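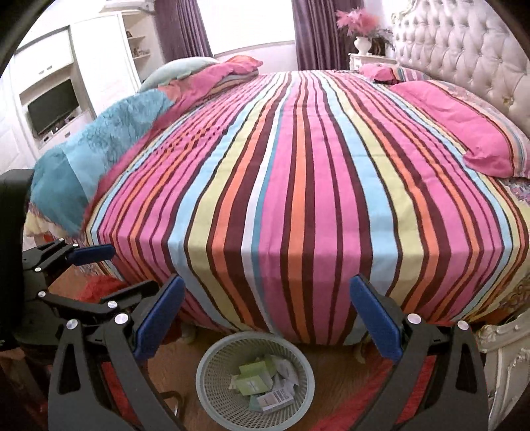 Who signs the checklist before a hand-held gripper is used in a room at home?
The student holding the gripper signs it, and a second member of the team checks it and signs underneath.

Odum Robotics Club
Hand-held gripper and room check, tidying task
Tool: Tedesco gripper, club number 531
Filled in by: Suqin Cai
Second signature: Waqas Tanoli
Read afterwards by: Rajeshwari Marar, club lead
Month: April

Write OK, FIX or N/A against each line. "Fine I think" is not one of the choices, although it remains the most popular.

PART A. THE TOOL

A1. Pivot screws tight, none standing proud
OK
Suqin: Went over them with the small driver. One on the linkage took a quarter turn.
Rajeshwari: Write down which one next time. "One on the linkage" narrows it down to the linkage.

A2. Blue rubber pads firmly fixed to both fingers
OK
Suqin: Pulled at each with finger and thumb.
Waqas: I pulled at them too, with more enthusiasm. Still on.

A3. Gap between pads when closed is under 2 mm
OK
Waqas: Measured with the feeler gauge, which was in the drawer marked Feeler Gauge for the first time this year.

A4. Lever moves freely and springs back
FIX, then OK
Suqin: Sticky on the first few squeezes. Wiped the grit out and tried again. Source of grit unknown, but Arturo had it last and had been eating a flapjack.
Arturo Colombo: Flapjack is not grit.
Rajeshwari: Flapjack is grit for the purposes of this form.

A5. Holds the 100 g test weight while you count slowly to ten
OK
Waqas: Suqin counts faster than I do. We used my ten.

A6. Nothing can pinch the hand that is holding it
OK
Suqin: Only if you hold it by the arms. Don't hold it by the arms.

PART B. THE ROOM

B1. Householder has agreed, and knows what you will be touching
OK
Suqin: Agreed to the wastebasket and the bedding. Agreed to nothing else, at some length.

B2. Floor is dry and rugs lie flat
OK
Suqin: Polished wood floor with red shaggy rug, so shoes off and slow turns. Walked both ways over the rug edges before picking up the tool.
Rajeshwari: Socks on polished wood are how we lost Arturo for a fortnight. Grippy soles or bare feet, please. I am changing this to FIX.
Suqin: Bare feet. Changed back to OK.

B3. Basket contents looked through by eye before anything is gripped
OK
Suqin: Paper, cards and cardboard packaging on top. I'm not reaching below what I can see.
Waqas: Boxes are good practice. Corners catch on the pads if you come in at an angle, so come in flat.

B4. Hanging cloth kept away from the linkage
OK
Suqin: The striped bedspread drapes over the near edge and the bed skirt has ruffles. Pivots love ruffles. Staying well to the front.
Rajeshwari: Good. If it does catch, let go of the lever and free it by hand. Don't tug. We can replace a gripper finger, and we have no budget line for other people's bedspreads.

B5. Breakables nearby noted
OK
Suqin: Vase on the nightstand, ornaments on the shelves, television. All staying where they are, and so is my elbow.

B6. Carved or painted furniture: keep metal parts clear
OK
Waqas: The footboard has scrolls on it. I have asked Suqin to pretend it's electrified.

B7. Enough light to work by
OK
Suqin: Daylight from the window.

PART C. THE PERSON

C1. Sleeves up, hair back, lanyard off
OK after the lanyard came off.

C2. Session no longer than 55 minutes, with a break for the wrist
OK
Suqin: Timer set. Waqas has the timer. I have asked for it to be something other than the goose noise.

C3. Second person present and paying attention
OK
Waqas: Present.
Rajeshwari: The line has two halves, Waqas.
Waqas: Present and paying attention.

NOTES FOR THE NEXT TEAM

Fiorella Orlandini has the tool after this, for the Volleo heats at Worstead. Fiorella, the case latch needs both thumbs. The spare pads are under the foam, with the small driver.

Volleo want the whole of Part A repeated on arrival, even if you did it on the coach. They will not accept a photocopy. We have tried.

Blank copies are in the tray by the workshop door. Please take one sheet, and leave the pen.

Signed: S. Cai
Checked: W. Tanoli
Read, with sighing: R. Marar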